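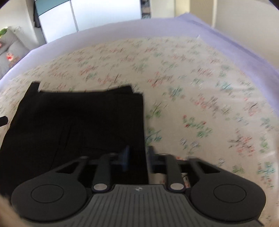 Write caching and sustained throughput on a low-cost solid state drive

Kelechi Ajayi
Storage Systems project, second report
Nov 22, 2024

1. Aim

The first report compared three file systems on a hard disk. The present one looks at a single solid state drive, the Cleltska, and asks how far its write speed falls once the fast cache is full. Makers of cheap drives usually quote the cached figure only. For a user who copies large folders, the uncached figure matters more.

2. Background

Flash cells can hold one or several bits each. Storing one bit per cell is quick but wastes capacity. Many drives therefore treat part of their flash as single-bit storage, accept incoming data there, and move it to the denser area later when the drive is idle. The size of this cache may be fixed, or it may shrink as the drive fills up. The data sheet for the Cleltska does not say which method is used.

3. Method

The drive was fitted to the Sorkgate bench machine as a second disk, with the operating system kept on a separate drive. Write caching by the operating system was turned off. The Hilora test program wrote one large file of random data in fixed blocks and logged the speed once per second. Random data was chosen so that any compression in the controller would have no effect.

Each run wrote 200 GB. The drive was erased with its own secure erase command before every run and left idle for 18 minutes. Runs were made with the drive empty and again with it half full. The half-full runs were done in October and used the same firmware.

4. Results

On the empty drive, speed was steady until 40 GB had been written. It then dropped within a few seconds to a lower level, where it stayed to the end of the run. Average speed in this second stage was nearly 198 MB/s. With the drive half full the drop came earlier, but the lower level was the same to within the spread between runs.

5. Discussion

The earlier drop suggests that the cache depends on free space. The flat second stage suggests that the controller writes straight to the dense area once the cache is full, and does not try to empty the cache at the same time. A drive that did both would be expected to show an uneven trace.

Temperature was read only at the start and end of each run, so brief throttling cannot be ruled out. Only one sample of the drive was tested.

6. Further work

The idle time needed to recover the full cache was not measured. A test with short pauses between writes is planned for the third report, using the same bench machine and test program.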